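Como montar e guardar microfones em suportes de mesa

Material: suportes de mesa, pinças, suspensão elástica (shock mount), estojo rígido, pano de microfibra.
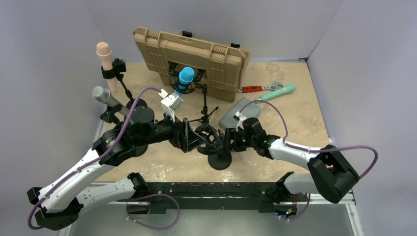

A escolha da fixação depende do corpo do microfone. Os modelos de mão entram numa pinça simples; os de condensador, mais sensíveis à vibração do tampo, pedem suspensão elástica. Numa mesa partilhada convém usar um suporte por microfone, como se vê com o azul-claro, de pé na sua aranha preta, e com o prateado de mão, inclinado na pinça, com a grelha para cima. O estojo castanho-claro fica ao alto, encostado à parede do fundo, e deixa livre a área de trabalho.

1. Montar a base
Abrir as pernas do tripé até ao batente antes de colocar qualquer peso. Nas bases redondas, enroscar a haste até ao fim e confirmar que não roda. A rosca do adaptador deve coincidir com a da haste; se houver resistência na primeira volta, desenroscar e recomeçar.

2. Fixar o microfone
Na pinça, introduzir o corpo pela parte mais estreita e empurrar até ficar firme. Na aranha, segurar o anel exterior com uma mão e assentar o microfone no centro com a outra. Verificar os elásticos: devem estar todos nos ganchos e com tensão igual. Um elástico torcido inclina a cápsula.

3. Ajustar a posição
Deixar 16 cm entre a grelha e a boca para voz falada. Orientar a cápsula sobre uma das pernas do tripé, nunca sobre o vão entre duas - é aí que o conjunto tomba. Apertar a articulação só depois do ajuste.

4. Passar o cabo
Ligar o cabo com o canal fechado na mesa de mistura. Deixar uma folga de 6 cm junto ao conector e prender o resto à haste com velcro. Num cabo esticado, qualquer toque chega à gravação.

5. Desmontar e guardar
Baixar o ganho, desligar a alimentação fantasma e esperar um minuto antes de retirar o cabo. Limpar o corpo com o pano seco. Guardar os microfones sem as pinças, com a grelha virada para o lado das dobradiças, e fechar os dois trincos do estojo. Evitar locais com humidade acima de 80 %.

Para elásticos de substituição, medir o diâmetro do anel interior antes de encomendar. Os da Plorken servem na maior parte das aranhas que usamos, com a referência 3368.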